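Home testers wanted for a new hand and body cream – Susetel Skin Care

Susetel is a small maker of creams and washing products for dry and sensitive skin. Since spring we have been working on a new hand and body cream with the working name Ustia, and we are now looking for 50 people who would like to use it at home and tell us what they think. The test starts in September and lasts nine weeks.

My name is Veerle Van der Linden and I am responsible for the tests with users. I try to explain below everything what you need to know before you apply. Please read until the end, also if you took part in one of our earlier tests, as some rules are changed.
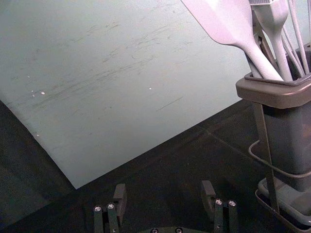 A well-used board and utensil holder on a dark worktop.

Who can take part

You are 18 years or older and you have dry or easily irritated skin on the hands, the arms or the legs. It is no problem if you normally use another cream, but you must be ready to stop with it on the test areas for the whole nine weeks. Men are very welcome. In the last test we had too few of them, and their opinion about the smell was quite different.

You cannot take part if you are pregnant or breastfeeding, if you have an allergy to nuts or to lanolin, if you use a cream on prescription, or if you had a skin treatment in the last three months. In case you are not sure, ask first. Heriberto Aguirre, our pharmacist, reads all these questions himself and he answers mostly within two working days.

What we ask from you

You come two times to our office in Bastby, at the start and at the end. Each visit takes 80 minutes. We measure the moisture of the skin on the inside of your arm, we take a photo of your hands, and you fill in a form about your habits. Please do not put any product on your hands or arms on the morning of the visit. Washing with water only is fine.

At home you use the cream in the morning and before you go to bed. Once a week you answer a short list of questions on your phone or on paper – how fast the cream goes in, if it feels sticky, how is the smell after one hour, if you had any redness or itching. There are no wrong answers. If you find the cream too greasy, we want to read exactly that.
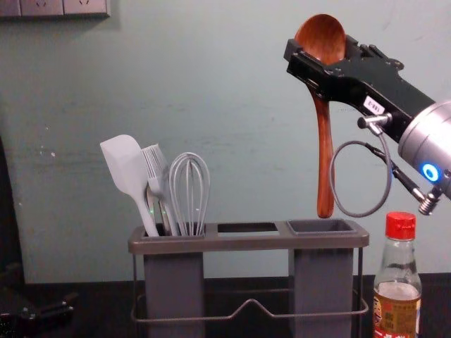
Many people with dry hands tell us that the kitchen is the worst place for them, and we would like to have enough testers who cook every day. The water, the soap and the cleaning spray take away what the cream gives. On the weekly list you will therefore find a few questions about ordinary kitchen things: if the handle of a wooden spoon feels slippery after you used the cream, if a smell stays on it, if you waited before you started to cook. Please wash up as you always do, and write down if you wear gloves.

What you receive

You get all the cream you need for the test, a voucher of 80 euros after the second visit, and the travel costs by bus or train. If you stop earlier because your skin reacts badly, you still receive the full voucher. If you stop for another reason, we pay the travel costs only.

Your data

Your answers are kept under a number and not under your name. The photos show the hands only and are seen by the test team and by Emiliano Carrillo, who develops the formula.

How to apply

Write to Fulgencio Espinoza at the test office, or use the form on this site, and mention the code Ustia 531. Tell us your age, your skin type, which products you use now and at what time of day we can call you. By phone you reach us between 9:00 and 12:30.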